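Laboratory Notebook – Navigation Receiver Group, Pusadbridge
September 2023
Subject: Weak-signal acquisition, Plimia receiver, second bench campaign

Purpose of this entry. To record the state of the acquisition tests on the Plimia receiver, the settings used, and the points to be settled before the hardware goes to Punidov for thermal vacuum. The first campaign, completed in January, is covered in the previous notebook and is not repeated here except where a setting was carried over.

Background. The Plimia unit is meant for a spacecraft whose orbit rises well above the satellites it listens to. For most of each revolution the receiver has to work with signals that pass the edge of the Earth from the far side, and with the side lobes of the transmit antennas. Both are much weaker than anything a receiver on the ground would be asked to use. The specification requires a first fix from a cold start at apogee, with no position aid and an oscillator that has drifted during a period with the power off.

Setup. The simulator was connected to the receiver through the variable attenuator and the low-noise amplifier on the left of bench 2. The amplifier is the flight spare. The cable between attenuator and amplifier was replaced on Monday after the old one showed a change in loss when it was bent near the connector. All runs made with the old cable have been marked as doubtful in the log and should not be used in the comparison tables. The scenario file is the high-apogee case supplied by the Shakya project office, with the transmit antenna patterns turned on for every satellite.

The oscillator was left running for the whole of the first night before any measurement was taken. For the cold-start cases it was then switched off and the unit allowed to return to room temperature, which takes most of a morning. This limits us to two true cold starts a day, and the schedule for the rest of the campaign should be drawn up with that in mind.

Results, strong-signal cases. No surprises. With the simulated spacecraft at an altitude of 700 kilometers the receiver found its first satellite promptly and produced a fix on every attempt. The position error against the simulator truth file stayed well inside the requirement. The velocity solution was slightly noisier than in the first campaign. We believe this comes from the wider tracking loop now loaded as the default, and the narrower loop will be tried again once the weak-signal work is finished.

Results, weak-signal cases. These are less settled. The search was run with coherent integration of 20 milliseconds and with a varying number of non-coherent sums. The longer sums do find the side-lobe signals, but the search then takes so long that the Doppler shift has moved on before the next stage can confirm the detection. The receiver drops the candidate and starts again. In the log this looks like a failure to detect, and it was recorded as such for the first several runs. Those lines have been corrected and initialed.

A set of 1,000 automated acquisition attempts was started on Thursday evening and left to run. The set completed without a fault in the simulator. The false alarm count was within the limit, although the false alarms were not spread evenly. They gathered in the Doppler bins close to zero, where leakage from the receiver's own clock would be expected to appear. A second set with the amplifier input closed by a matched load would show whether the source is inside the unit.

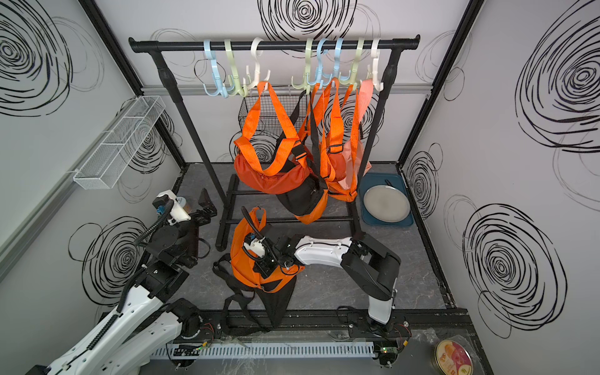 Shakya replied by return that the zero-Doppler alarms had been seen on their engineering model as well, and that a matched-load set would be accepted as evidence provided it was no shorter than the original. They asked in addition that the clock divider setting be written down for each run, as their own model had two settings in use and the records did not say which was which.

The request is reasonable. The divider setting has been added as a column in the run log, and the earlier entries have been filled in from the configuration files. Three runs have no configuration file and the column has been left blank for them. It should remain blank.

Orbit filter. The filter was run offline on the recorded measurements, with fewer than four satellites in view for long periods. It holds together better than expected through the gaps. The clock state is the weak part. After a long gap the filter places too much trust in its own prediction of the clock and takes several updates to accept the new measurements. Increasing the process noise on the clock drift shortens the recovery, at some cost to the steady-state accuracy. Values between the present one and twice the present one are to be tried, in small steps, with the same recording each time.

Software note. Build 2 of the acquisition code does not save the search table when the unit is reset by command. It does save it when the power is cycled. The behavior ought to be the other way around, and a change request has been raised. Until it is closed, colleagues should read the table out over the serial link before sending a reset.

Memory. The event buffer holds 3,000 entries and then overwrites the oldest. The long automated set exceeded this. The counts given above come from the host computer log and are complete, but the buffer on the receiver can no longer be compared with them line by line. For the matched-load set the buffer will be emptied at intervals by script.

Open items
Matched-load set, same length as the first, divider setting recorded.
Doppler rate term in the confirm stage – code exists, not yet reviewed.
Repeat of strong-signal velocity test with the narrow loop.
Loss measurement of the new cable at both ends of the band, with the result attached to this page.
Confirm with Punidov which connector savers are fitted on the chamber side.
Clock drift tuning, results to be plotted on one sheet.

The bench is to be left powered over the weekend. The simulator license expires at the end of the month and the renewal form is with purchasing.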